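Before you go on to the next part, please make sure the Rukia intake app has been installed on the clinic laptop and that you can see the grey Prakateo logo when it opens. If you only get a white window, go back to Part 2 and run the installer again with the laptop plugged in.

## Part 3: Setting up a new matter

A "matter" is simply one person's complaint, from the first phone call to the last letter. Most of what comes through our clinics has to do with discrimination in housing, at work or in custody, and the people bringing it to you have often told their story several times already. The more carefully you set things up now, the less you'll have to ask them to repeat, and they do notice!

1. Sign in with your clinic number and choose **New matter** from the left-hand menu. You'll be given a blank record with a temporary reference beginning with D, for Dalham, the shared server where all drafts are kept.

2. Enter the person's name exactly as they give it to you. There are two fields, **Name used** and **Name on documents**, and every letter, label and reminder is drawn from the first one. Fill in the second only if a court or agency form calls for it.

 > **Note:** The pronoun field can be left empty. If it is, Rukia writes its letters using the person's name throughout, and they read perfectly well (we rewrote all the templates last winter, and it took longer than any of us care to remember).

3. Choose a matter type. For someone held in a jail or detention centre, pick **Custody** and then the closest sub-type: placement, medical care, segregation or property. You can tick more than one. If you pick the wrong type you can change it until the matter is locked, and nothing you've typed will be lost.

4. Set the limitation date. Type it in yourself from the worksheet your supervising lawyer has signed — please don't let the calendar guess. Rukia will remind you 80 days ahead and again every Friday after that until somebody marks the filing as done.

 > **Caution:** The reminder is a courtesy and doesn't replace your clinic's own diary. Put the date in both.

5. Write the summary. You have 1000 characters, and the counter in the corner turns orange as you get close. Plain language is best, in the order things happened, with the person's own words in quotation marks wherever you have them.

6. Click **Save to Dalham** and wait for the green tick. On a slow connection this can take a minute or two, so it's a fine moment to top up the tea. If you see error 403, your account hasn't been given permission for that matter type, and your clinic coordinator can fix it from the Access page. Error 338 only means that someone else in your clinic has the same record open. Ask them to close it and try again.

7. Print the Lorente cover sheet and read it aloud to the person, or over the phone if they're calling from inside. Correct anything they aren't happy with, save once more, and then click **Lock**. The temporary reference will be replaced by a permanent one, and you should copy it onto the front of the paper file.

 > **Note:** Calls from a custody centre may be recorded. Check with your supervising lawyer before reading out the summary field on anything but a confirmed legal line.
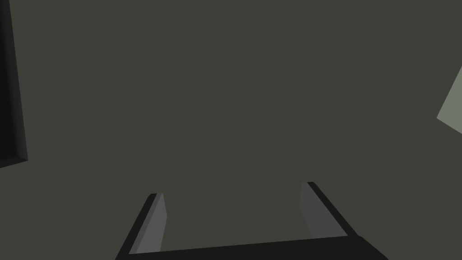 ## Part 4: Adding letters and records

Scanned pages go in under the **Papers** tab, one document per upload. Give each one a short name that a colleague would recognize, such as "Grievance form, June", and leave the original in the paper file.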